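February 2, 2025

Bookbinding bench, Bevgate. Paste day!

Finally got a wheat paste I'd put my name to. The September batch was lumpy and went sour before we'd finished the Ramanauskas ledgers, and I have been grumbling about it ever since. Today's is smooth as custard and brushes out without dragging. I kept going back to the pan just to lift the spoon and watch it fall off — it comes away in one long ribbon and closes over itself with hardly a mark.

What changed: I soaked the starch overnight instead of the usual hour, then cooked it much slower than Maeve's card says. Her card gives 160 grams to the liter, and I stuck with that. Low flame, stirring the entire time, until it went from milky to glassy, then a good while longer. My arm is useless now. Sieved it twice through the horsehair once it had cooled, and the second pass is where it really came together. First pass still had little beads in it.

Tried it straight away on the thin kozo for the spine linings of the Breninbridge parish book. Lovely! It let me slide the strip into place and then grabbed just when I wanted it to. No cockling on the first three sections. The fourth wrinkled a bit at the tail, but I'd overloaded the brush there and knew it when I did it.
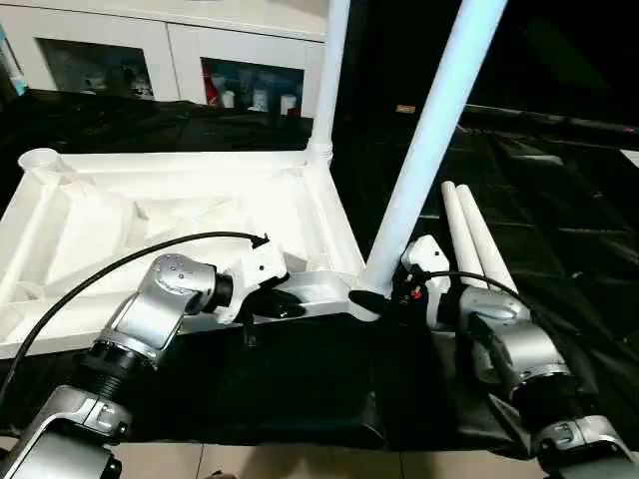

Thinned some of it with water for the leaf repairs and that was good too, though I want to see how it looks dry before I say more. The old leaves are so soft at the corners that anything too wet goes straight through to the blotter. I'm tempted to go thinner again and put on two coats.

Compared it with the Flustora ready-mix on scrap board, same paper, same brush. Ready-mix grabs faster and I'd still reach for it on cloth covers, where you want to get on with things. For paper on paper I prefer ours by a mile. Test strips are under the small press with the pencil marks facing up — please leave them alone till I've peeled them.

Page count on the parish book came to 148, plus two loose maps that were tucked in at the back. One map has an old repair in brown tape. Haven't touched it. Maeve Ó Riain has dealt with that sort of tape before, so I'll wait and ask her about solvents.

Leftover paste is in the lidded jar in the fridge, second shelf, labeled. Use it up this week and sieve it again first.

To get: more blotters, a softer brush for the kozo, starch (down to the last 200 grams).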